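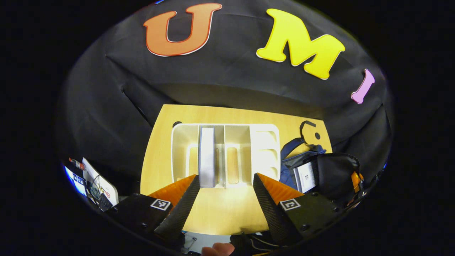
*Tuvex hand-held gripper, jaws open over a desk organizer.*

## Tuvex hand-held gripper

The Tuvex is a two-finger gripper for recording tabletop tasks by hand. The ribbed black fingers are sold in pairs, and each mounting plate has its own square marker — keep both clean.

- Part no. 1103
- Spare finger pairs: pack of 10
- Hardware kit: 26 screws

Stuver stocks spares and ships orders placed before noon the same day. For bulk pricing, write to Solveig Granström in sales.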